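Intermittent Wi-Fi drops, upstairs only - troubleshooting log (SOLVED, mostly)

Posted May 24, 2018 by upstairs_tenant
20 comments | 128 shares

Keeping this as a running log so I don't repeat myself on the phone with support again. Ticket is still open on their side.

Setup: Vimov router downstairs by the front door, Joly extender at the top of the stairs. Internet comes from Irnley, their modem, not mine. Two laptops, two phones, a printer that mostly sulks. Router firmware was up to date when I started, or said it was.

Problem: everything upstairs loses internet for a minute or two, then comes back. Wi-Fi icon stays full the whole time. Downstairs is fine. Happens maybe once an hour, worse in the evening. Pages just hang. Video calls freeze and then drop.

Entry 1
Restarted modem, router, extender in that order. Waited for solid lights each time. Good for one evening, then back to dropping. Yes I know everybody says restart it. Did it.

Entry 2
Called Irnley. On hold forever. They ran a line test, said signal to the modem is clean, closed the ticket while I was still talking. Got it reopened, new number ends in 615. They want me to test with a cable. Fair enough.

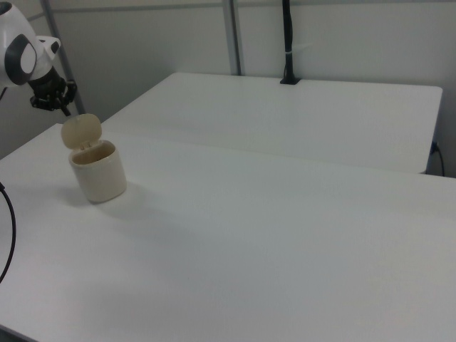

Entry 3
Cable test. Laptop plugged straight into the router, left a ping running all afternoon. Not one drop. Same afternoon, phone upstairs dropped three times. So not the line and not the modem. Told Irnley, they said contact the router maker. Ticket set to "waiting on customer". Waiting on me for what?

Entry 4
Changed Wi-Fi channel from auto to 11. No change. Tried 1. No change. Tried 6, worse, neighbors are all on 6. Back to 1 and left it there.

Moved the extender off the floor and onto a shelf. Signal reading a bit better, drops just the same. Left it up there anyway, at least I stop kicking the cord.

Entry 5
Opened a ticket with Joly support, chat only. They had me factory reset the extender and set it up again from the app. Took three tries, app kept saying device not found while the device was sitting right there blinking at me. Finally found that the phone has to have mobile data turned off during setup. Would be nice if that was in the instructions.

After the reset: fine all night. Drops back by breakfast.

Entry 6
Got into the extender log at last. Tons of lines but the same thing shows up at every drop:

error 1011 - address conflict, renewing

Searched for it. One old thread on the Gutia forum, no answer in it, just somebody saying "same here". Thanks.

But address conflict is at least something. Means two things on the network are trying to use the same address. Went into the router page, looked at the device list. Extender is sitting at the address ending in .20. Printer is ALSO at .20. I set the printer by hand when I moved in and forgot all about it.
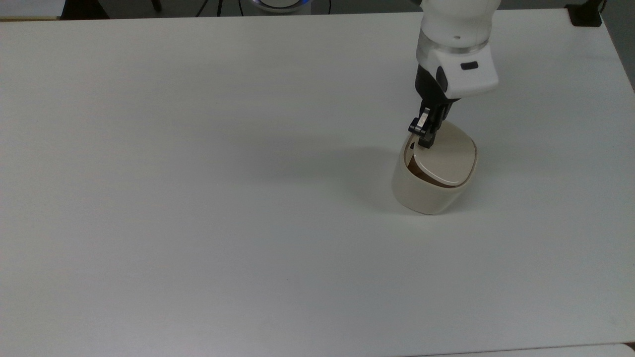 Entry 7
Fix attempt. Put the printer back to automatic address. Restarted printer, then the extender, then the router for good measure. Device list now shows them on different numbers. Cleared the extender log so anything new would stand out.

Also reserved an address for the extender in the router settings. On the Vimov it's under Advanced, then Local Network, then Reservations. You have to hit Save on the little box AND on the whole page or it throws it away without telling you. Lost it once that way.

Entry 8
No drops overnight. No drops all the next day. Log is clean, no 1011. Sat through a long video call upstairs with no freezing.

My guess on the evening thing: printer goes to sleep, wakes up when somebody prints or when it checks for updates, grabs its address, knocks the extender off. Evening is when we print stuff. Can't prove it but it fits the times I wrote down.

Entry 9
Still good. Asked Joly to note it on the ticket so the next person gets an answer sooner than I did. They replied with the factory reset steps again.

Irnley ticket: asked them to close it. Got a survey.

Still open:
- extender speed is so-so, a lot slower than downstairs. Seperate problem, not chasing it this week
- printer shows offline on one laptop since the address change. Probably need to remove it and add it agian
- want to try a cable up the stairs instead of the extender, need to ask the landlord first

If you have the same thing, check the device list on the router first, before you call anyone. Look for two devices with the same number, and look hard at anything you set up by hand years ago. Printers, old cameras, game consoles.

Will update if 1011 shows up again.

Edit: removed and re-added the printer, laptop sees it now. Crossing that one off.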